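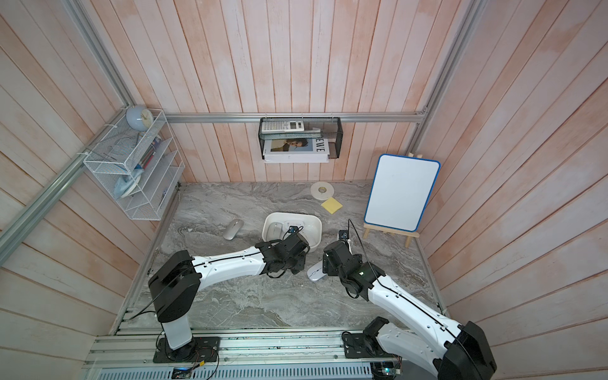
Figure 3. The Closter cell during the afternoon session of the open day.

4.2 Visitors at the bench

We had planned the open day in Saltitz mostly as a courtesy to our neighbors, and we were a little surprised (and very pleased!) by how much of this paper grew out of it. Visitors came through in small groups, and each group spent 12 minutes with the cell shown in Figure 3, where the two arms were given an ordinary desk-clearing task with ordinary desk things: computer mice, a roll of tape, a sponge, and a plastic basin to put things in. We chose objects that people have at home or at work, and I think this helped a great deal, as even the shyest guests had an opinion on how a mouse ought to be picked up.

Each guest was asked to fill in a short card before the demonstration and another one after it. We received some 50 pairs of cards, most of them complete, and a good number with kind remarks squeezed into the margins. The questions were the ones we had tried out in March at the Ollholm library, with the wording made simpler after several people there told us that "autonomy" meant very little to them.

The comment we heard most often was about speed. Guests expected the arms to hurry, and many of them grew fond of the slow approach once they had watched it for a while, leaning in and going quiet just before the gripper closed. Children asked to see the same grasp again and again, which we were happy to do whenever the line allowed it. Older guests were more curious about what would happen if an object slipped, and we come back to their questions in Section 4.3, together with the answers the Enache group collected at its own event.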